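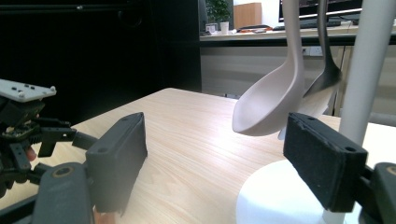 Rasmus Kivi thinks a robot learns the way a puppy does, by trying things until it gets a treat. Some do. Plenty of others learn by copying, and copying needs examples - lots of them.

Say you want a robot to handle spoons. A person holds a gripper in one hand, a bit like big tongs, and does the job while a camera on the gripper records. That's one example. Then they do it again. At Muvness, one set for one spoon job had 152 examples in it.

Does the robot then "know" what a spoon is? I doubt it. It has a pile of recordings and a computer program that hunts for patterns in them. You know a spoon is for soup. The program has never been hungry.

So be careful when you read that a robot "learned to set the table." Ask some nosy questions. How many different spoons did it see? Did it ever see a plastic one next to a metal one? Did anybody move the table? If all 26 tries in a test used the same spoon in the same spot, I wouldn't be very impressed.

More examples can help. But 5 people doing a job in 5 different ways may teach more than one person doing it the same way all day.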